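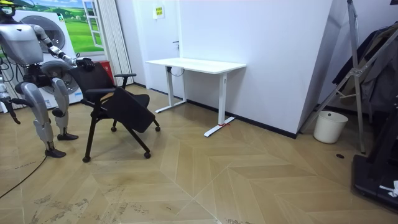 Dillholm forum gets its new editor, and the old one stays until January

Thursday, July 9, 2020

The Dillholm discussion board moved to a new version of its forum software, Canari 2, this week. The change was made during the night and the board was closed for less time than the moderators had announced. All accounts, private messages and old threads were carried over, and members do not have to register again.

The biggest difference for most people is the editor. In the old version, a post was written in a plain box and the codes for bold text, quotes and links were typed by hand. The new box shows the text as it will look after posting. Members who prefer the codes can go to their settings, open the page called Writing, and choose "Plain box". This choice is remembered on every device where the member is logged in. The moderators say the plain box will be kept until January, and that a decision about its future will be taken after they have read the comments.

Quoting has also changed. It is now possible to mark one sentence in another member's post and press Quote, and only that sentence is copied. If several posts are marked one after another, they are collected at the bottom of the page and can be put into the reply together. Quotes inside quotes are shown to a depth of two, and the older ones are folded. Some members have already complained that folded quotes cannot be opened on a telephone. The fault is known and is on the list for the next update.

Drafts are saved by themselves while a member is writing. A draft stays in the account for some 138 hours and is then removed. The old board did not save drafts at all, and the loss of long replies was one of the most common subjects in the help section.
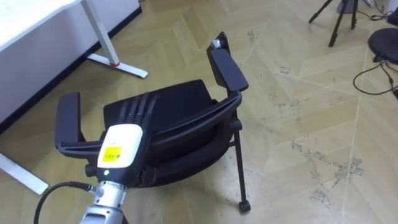 Signatures are shorter than before. The limit is two lines of text, and pictures in signatures are no longer shown to visitors who are not logged in. Signatures which were longer than this on the day of the move have not been deleted, but only the first part is visible. To edit a signature, a member must make it fit the new limit before it can be saved.

The private message box now holds 2000 messages. Members who already had more than this will keep them, but they cannot receive new ones before they have deleted enough old messages. A warning is shown at the top of the page when the box is nearly full.

The colours of the board have been discussed more than any other point. The dark theme, which was made for the old version by the member Mokden, does not work with Canari 2 and has been switched off for the moment. Mokden has written in the announcement thread that a new dark theme is in preparation, but has not given a date. Until then there is a grey theme, which can be chosen from the menu at the foot of each page. Opinions about it are divided. Several members find the letters too pale against the background, and one of the moderators has promised to make them darker.

The search was the weakest part of the first day. Posts from the oldest sections did not appear in the results, and searching for a member's name gave an error page. The hosting company, Ajayi, started the search index again in the evening and most of the results are now back. Threads in the archive can still be missing from the list, although they open normally from a saved link.

Faults can be reported in the thread "Canari 2: problems and questions" in the help section. The moderators ask members to write which browser they use and to look through the first post of the thread, where the known faults are listed. Wishes for new functions have their own thread in the same section.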